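How Far Away Is That? Speaker notes, evening talk at Ďurica Hall

Last updated: October

Start with the thumb. Don't say hello first, just walk out, hold up a thumb and wait for people to copy. Close the left eye. Swap. Thumb jumps. Let them do it as long as they like, it's a great noise when a full hall starts muttering at its own thumbs.

Then: hello, I'm Juraj Danko, I'm from the Zanar sky club, and you have all just done the thing that gave us the distance to the stars. (Pause. Let it land. I rushed this in the spring and it got lost.)

Hall seats 58. Slides run over 40 minutes if I chat, so keep an eye on the clock by the door. Questions after, tea after that.

1. What the jump is

Two eyes, two viewpoints, one thumb. Thumb close to your nose: big jump. Thumb at arm's length: smaller. Ask someone in the back row to hold theirs up and ask me whether I can see it jump from the stage. I can't, or barely. My eyes are too close together for that.

So if you want to measure something far off, you need your eyes farther apart. Say this twice. The whole talk hangs on it.

The word is parallax. Put it on the screen, say it, move on. They don't need to spell it.

Mention surveyors here. Two stakes in the ground, a known distance between them, sight the church tower from both. Draw the long thin triangle on the flip chart. Use the thick blue marker, the green one can't be seen past row three.

2. The Moon, with friends

Now my favorite bit! Two people in far-apart cities photograph the Moon at the same moment, with some background stars in the shot. Put one picture on top of the other, line up the stars, and the Moon sits in two different places. If the cities are far enough apart the shift can be bigger than the Moon itself. You can do this with a long lens and a phone call.

Our own try is in the Ciltinis newsletter, entry 1487 in the club log. Clouds at one end, a very patient cousin at the other. Tell the story short. The answer came out too small because our clocks didn't agree, so tell them to set both watches first.

If somebody asks about the Sun: harder, it's bright and it drowns the background stars. People got at it in older times by timing Venus as it crossed the Sun's face from different places on Earth. Light from the Sun takes a bit more than 8 minutes to get to us. Save the rest for tea.
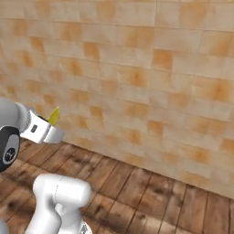
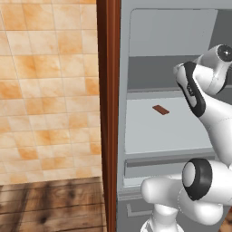
3. Two eyes, six months apart

Back to the problem. For stars, even the whole width of the Earth is too small. So where do we go?

Wait for an answer. There's usually a kid who gets it. If there isn't, walk slowly around the chair with the lamp on it and let them watch me do it. Look at your star in October, then look again in April. You've been carried right across to the other side of the Sun, for free, sitting at home.

Stress how small the shift still is. One second of arc is the width of a quarter seen from three miles away. Hold up the quarter. No star in the night sky shifts even that much, and the closest one comes in under it. People looked for this for a very long time with good tools and careful hands and found nothing, and some of them took it as proof that the Earth stood still. I find that such a fair mistake. They had the right test and needed a sharper instrument.

Parsec joke goes here if the room is warm. Skip it if not. (A parsec is the distance at which the shift, counted from the Sun instead of from one side of the orbit to the other, is one second of arc. A little over three light years. It is a distance, whatever the movies tell you.)

4. Grapefruit

Pass the grapefruit along the front row. That's the Sun. Earth is a grain of sand, one of the coarse ones, about a dozen big steps off. I walk it, so make sure the side door is open, the stage isn't long enough.

Ask where the next grapefruit is. Take guesses. Parking lot, next town, the coast. It's close to 1,800 miles away. Let them be quiet for a moment. I still get a shiver at this one.

5. When the triangle gives out

Keep this light, ten breaths and no more. Beyond a certain distance the shift is too small even for telescopes in space. Then you need stars whose true brightness you know from the way they pulse. Streetlamp comparison: same lamps all down the road, so the faint one is the far one. But we only trust the pulsing stars because we measured near ones with triangles. Each rung stands on the one under it.

Point back at the thumb.

6. If there's time

Cindance clip, the one with the near stars wobbling over a still background. The wobble is sped up and made much bigger, say so clearly. Sound off.

Bring: grapefruit, quarter, lamp and extension cord, blue marker, spare blue marker, coarse sand in the film can. Water. The adapter for the hall projector lives in my coat and must go back into my coat.

Recent talks
Why the Harvest Moon Looks So Big
Reading a Star Chart by Red Light
Meteors: Where to Lie Down and When
Double Stars for Small Telescopes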